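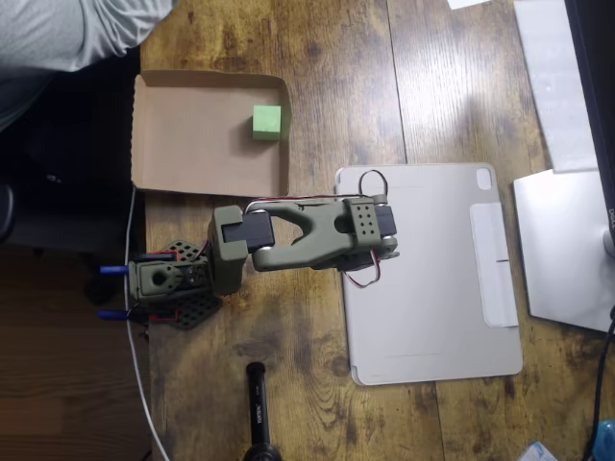 PRERELTON, November 2023 — Druvus, the Prerelton furniture workshop, is delighted to announce that its Dreline desk is now open for general orders, after a long and very happy stretch of showing it to neighbours, schools, home offices and anyone else who was kind enough to lean on it and tell us what they thought. The Dreline is a wooden desk with a top of long planks, and we have left the seams and the darker knots in plain view, along with the lighter worn patches that so many of our early customers told us they would be sorry to lose. A shallow cardboard tray sits on it as comfortably as a tablet in its case, and even something as small as a light-green cube is easy to spot against all that brown.

The idea began with a complaint. Our founder, Quentin Hamel, had been selling smooth, pale desks to local families for years and kept hearing the same thing from them, that they were forever fretting over rings, scuffs and pencil marks, and that the desk ended up with a cloth over it and the cloth ended up with the homework on it. He wanted a top that people would feel free to use.

"I grew up doing my lessons at a table my grandmother had already worn in for me," said Hamel. "You could put anything down on it. Glue, bicycle parts, a hot supper if it came to that, although I wouldn't recommend the supper. I wanted our customers to have that feeling on the very first morning, and I didn't want them to have to wait a generation for it."

The grain, the streaks and the colour are the work of our finisher, Dong-hyun Baek, who spent much of last winter on sample boards and carried 67 of them down to the showroom window to see how they behaved in daylight. The one he settled on is called Malik, and it is the only finish we are offering on the Dreline for now. It has brown and tan in it and a good deal of near-black, and it shifts quite a lot depending on where you put the desk. By a bright window it can look warm and almost honey-coloured in places — in a dimmer room it goes moodier, and the dark streaks come forward.

"People ring us up and ask whether it is a light desk or a dark desk, and I have to tell them it's both," said Baek. "I'd say come and see it in the afternoon if you can manage it, and bring along a cushion or a bit of your curtain fabric to hold up against it."

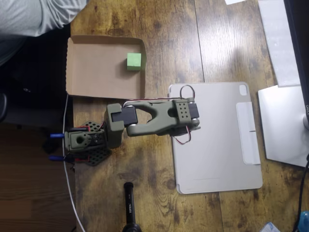

The Dreline desktop from above, planks in brown, tan and near-black, with an open cardboard tray toward the upper left.

We opened a trial list in June and hoped to hear from a few dozen households. In the end 260 people put their names down, and their letters and emails have shaped the desk a good deal more than we expected. The back corners have been eased a little, the legs now come with felt pads already fitted, and the assembly booklet has been rewritten in larger type with the drawings moved next to the steps they belong to (thank you to the gentleman who sent ours back with his corrections in red).

Several of those households also wrote to us about keeping small things in order, and we were charmed by how many had skipped the fancy organizers and gone straight to the lid of a cardboard box. A low-sided tray suits the Dreline very well, and we've begun packing the hardware in one so that it can stay on the desk afterward for paper clips, erasers, game pieces or whatever else tends to roll away.

The first run will be about 400 desks, built and finished at our Prerelton workshop. Each is made to order and comes with a 5-year guarantee on the frame and joints. The planks will vary from one desk to the next, and customers who would like to choose their own top are very welcome to visit us and do so — the kettle is generally on, and parking is at the rear of the building.

Orders may be placed at the showroom counter or by telephone, and households on the trial list will be served first. Delivery within Prerelton is included in the price, and we'll gladly carry the desk upstairs.

About Druvus
Druvus makes desks, tables and shelving for homes and classrooms. The workshop and showroom share one building in Prerelton, and visitors are welcome in both.

Media inquiries: Quentin Hamel, Druvus, Prerelton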